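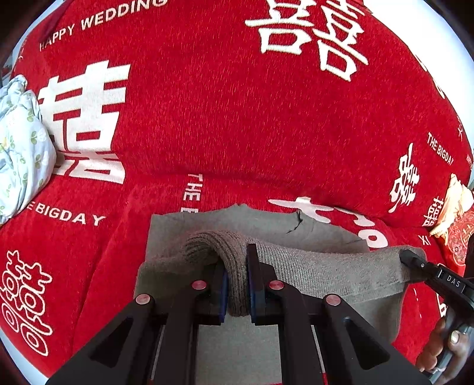

31 August 2019

Long Saturday, and I want to get this down before it all runs together. We spent nearly the whole session on the knit garment, the gray-brown one, which the team has decided is our nemesis for the folding challenge. I can't say I disagree with them!

What we worked on was the two-handed hold: one gripper pinches the ribbed band, the other takes the far end, and then you try to bring the thing out straight without the knit curling up on itself. It sounds like nothing. My own hands do it every evening while I'm thinking about dinner. With two fingers a side and no feeling in them it is a different business, and I have a lot more patience for our policy's mistakes after an afternoon of doing it the gripper's way.

Tally for the day: 77 demonstrations recorded, 13 thrown out (mostly one hand letting go early, a few where I bumped the table and lost my nerve). That brings the Navarrete set to 114 keepers if I haven't muddled the count with the December ones, which were done with the old fingertips and probably ought to live in their own folder anyway. Anas Khoury has promised to sort that out, bless him.

Things to remember. Ribbing is much kinder than the plain knit — it bunches between the pads and stays put, where the plain part slides if you come in shallow. Squeeze first, then lift, and count to two in between. The newer students all want to lift straight away and I did too, for the first hour. Also, the sleeve end wants the second gripper coming in low and at a slant, or the tip just pushes the fabric ahead of it.

Anas thinks we should try the Prastar pads again before we settle. I'm lukewarm, they shed last time, but he's been right about pads before and I've been wrong, so we'll give them 6 tries each on band and sleeve and see.

Still to do: charge everything, write to Gavano about the spare pivots, and find out whether the Anau people want raw recordings or trimmed. I keep meaning to ask and then it's late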